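Filed under: Storage & Sorting | 318 shares | 6 comments

How to prepare grey bins for sorting small things

In May I moved my workshop from Silley to Prurncombe, and I had to sort everything again from the beginning. I use two bins side by side. One is for things which wait, the other is for things which are finished.

First, empty both bins completely and turn them over. Dust likes to stay in the corners. Wipe the bottom with a damp cloth and a little washing-up liquid, then dry it well. Old scratches will not go away with washing, so please do not spend your evening on them. I did this once and only my arm became tired.

If the bottom has a hole, look at it from both sides. Push out the dirt with a thin stick. Very small things, such as screws, should go in a jar with a lid before they go in such a bin.
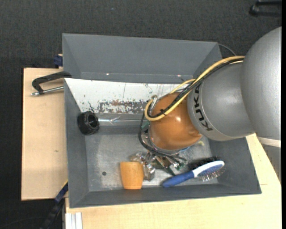

Cup in the nearer bin, with the worn bottom showing.

Next, put in one thing only and see how it sits. A cup is good for this test. When it is wider at the top than at the base, it can roll in a curve if it lies on its side, so leave free space for it. I keep 10 cm between a cup and the wall of the bin.

Now add the other things, the heavy ones first. My bins are 78 cm from the floor, on a table of the Rostava type, and at this height I do not need to bend my back. Write the label last, when you are sure what stays inside.

Posted by Kaushik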